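Ondetside Open Day – Your Questions

Filed under: Visits & Open Days, Robotics

When is it?
5th September, doors at ten. We pack up when the coffee runs out or at four, whichever hurts less.

What will I be looking at?
Mostly Skirner, our two-arm tabletop setup, running in simulation on the big screen in the front hall. You'll see the view from close behind one gripper, so that gripper takes up a lot of the picture and tends to look enormous. It's the view the operators use, and they have stopped complaining about it.

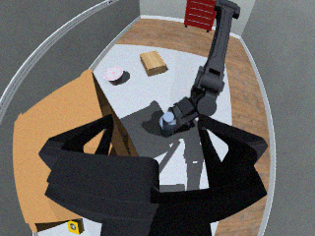 Skirner spends the day on pick-up work with small household things, the sort of job a toddler does badly and a robot does slowly. The room on the screen is a simulated one, modeled down to the wood floor and the red drawer cabinet by the far wall. The second arm reaches in from the right, with its gripper down at a little blue-topped cylinder, and its shadow falls across a good part of the table. Visitors always ask about the shadows. We like them. Real rooms have them too.

Is it live, or a recording?
Live. Each run starts from a fresh layout, and some of them go wrong in front of everybody. Last April we had a visitor cheer for a dropped object, and we have chosen to take it as encouragement.

Can I drive it?
Yes, from the Neker desk next to the screen. Turns last 20 minutes and there are 75 places, handed out at the door. Children can drive with an adult beside them. The adults usually need more help.

How many runs has it done?
We promised ourselves 3000 before the open day. Ask at the desk and watch somebody's face.

Why does the table look bent?
Wide lens, or the simulated version of one. It lets the operator see the near edge and the far corner together. After ten minutes you stop noticing – then you go outside and the parking lot looks suspiciously straight.

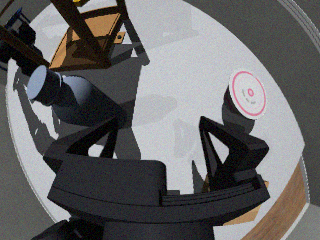 Gripper over the table, with the bottle to its left and the round container to its right.

Is there a talk?
One, at noon, in the Czerwiński room upstairs. It covers how we set up the layouts and what we do with failed runs. There are slides. We're sorry about some of them.

Can I bring my own object to be picked up?
Not this year. It would have to be modeled first, and we'd still be at it by winter.

Do I need to book?
No. Parking is behind the building and the front entrance is step-free.

We use cookies to improve your experience on this site. Accept | Manage settings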